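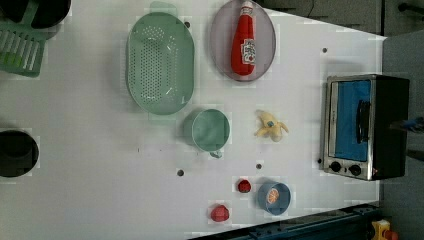
Part of the Keltard tabletop kit: colander, cup, bowl, toy fruit and the toaster oven.

Keltard Kitchen Table
Progress report to the Balogh Fund
April 20, 2021

Summary

The grant pays for a set of kitchen objects kept at Brikeck and used for practice in setting out, sorting and putting away. In this reporting period we finished buying the set, settled where it is stored and ran 19 practice sessions. Spending is within the agreed budget. One item is behind schedule, the printed put-away cards, and the reasons are given below.

What was bought

Most of the set came from one order placed with Skerkano. It covered the cups, plates and bowls, the oval colander, the cooking pots and the toy food. We asked for pieces close to the size of ordinary kitchenware so that people would handle them the way they handle things at home. The first delivery was short by two bowls. Skerkano sent them on at no charge.

The toaster oven was bought separately. The original plan listed a painted play stove, but everyone who tried one said it felt like a nursery toy and did not want to use it. The toaster oven has a glass door and two plain round knobs, and it gets used in almost every session, mainly for practice in opening the door, placing something inside and closing it again. It stays unplugged. The change was agreed with you by email before the order went in, and the difference in price came out of the sundries line.

Toy food has been the part of the set that needs the most attention. The pieces are small and they roll. The berries are the worst for this, and we now start each session with them in a bowl. The citrus slice and the banana pieces stay where they are put. The ketchup bottle is the item most people pick up first, and they have clear opinions about whether it belongs on the plate, next to the plate or back in the cupboard.

How the table is used

A session has a setting-out part and a clearing part. In the setting-out part, objects are placed anywhere on the white table and the person decides what goes with what: fruit in the bowl, banana in the pot, bottle on the plate. There is no single right answer and we do not mark it. In the clearing part everything goes back to storage, large items first. The colander and the pots take up the most shelf space, so if they go in last the shelf does not close.

We had expected the setting-out part to be the more popular one. In practice the clearing part holds attention longer and produces more talk - where things live at home, who moves them, what always gets lost at the back. We have lengthened it by 10 minutes and shortened the setting-out part to match.
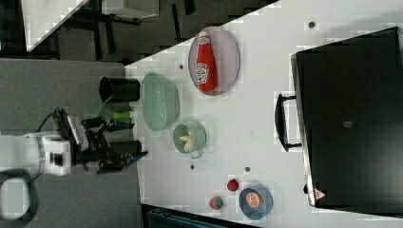

One person who filled in a feedback sheet wrote that the strawberries ought to have a box of their own, that fruit and crockery should never share a shelf, and that the pots would be easier to find if they were stored with the handles facing out. The same sheet asked for a second bowl size, so that there would be something to choose between when putting the orange away.

We have acted on the first and third points. Toy food now has its own lidded box, and the pots are shelved handle out. A second bowl size would have to come from next year's money, and we have put it on the list.

Storage and wear

The set lives on two shelves in the Brikeck room. Everything is wiped down after use and checked against the inventory once a month. Wear so far is light. There are scuffs on some of the plates, and one of the cups was replaced after its handle cracked. Nothing else has been lost or written off. We had a few weeks when cups were being stacked inside the pots and could not be found, and a label on the shelf edge has mostly fixed that.

Delays

The put-away cards were due in this period. A first version was tried and dropped. It used line drawings, and the bowl and the colander looked too much alike on paper. We are redoing the cards in color, which should help, as the colander is green and the bowl is blue. They are now expected in July. No extra money is needed for this.

Next period

Sessions continue at the present rate. We will finish the cards, try them with the regular group and then decide whether the shelf labels are still needed. We would also like to try a session in which the table is set out by one person and cleared by another - this was suggested several times and costs nothing to test.

Request

We ask the Fund to approve moving the unspent delivery money to the replacement line. The receipts and the current inventory are attached.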